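Ticket 3952: left arm drops out partway through the sock sort
Opened Tuesday, October 19, 2021
Status: open

Build is the two-arm cell in the Lekport workshop, running the Cuta sorting script on a Pirnier controller. The left arm stops responding after a few minutes and the script times out with error 27. Right arm carries on as normal.

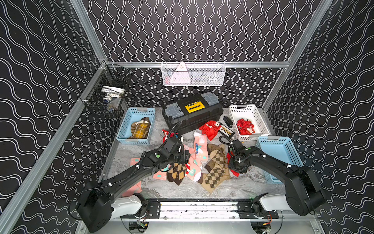

Error 27 is a lost joint reading, according to the Saavedra driver notes. I swapped the left and right data leads at the controller and the fault stayed with the left arm, so I don't suspect the port. The cable loop above the left gripper is my first guess. It's coiled fairly tight there, and the fault mostly shows up at full reach.

Gave the loop more slack and ran it again with the speed limit at 66 per cent. 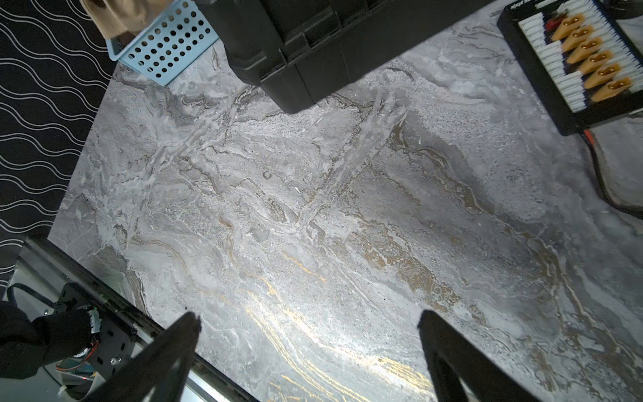

Same error, but later in the run. Wrist plug reseated, cable ties on the forearm redone. Supply voltage is steady at the base, so power looks fine.

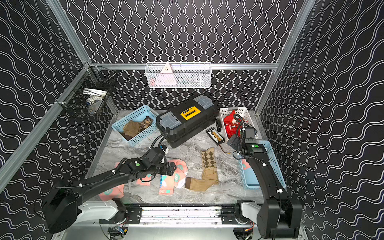 Left gripper over the pink socks, right gripper above the blue basket.

Next test was the arm on its own, no gripper commands.
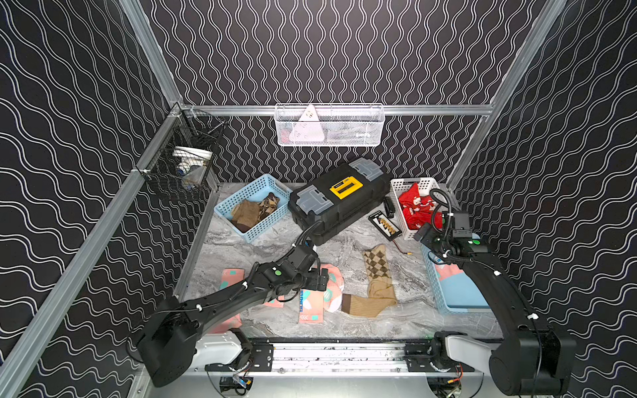

No dropout in seven runs. With gripper commands back on, it failed on the second. I've ordered a new wrist lead and will fit it before changing anything in the script. Leaving this open until then.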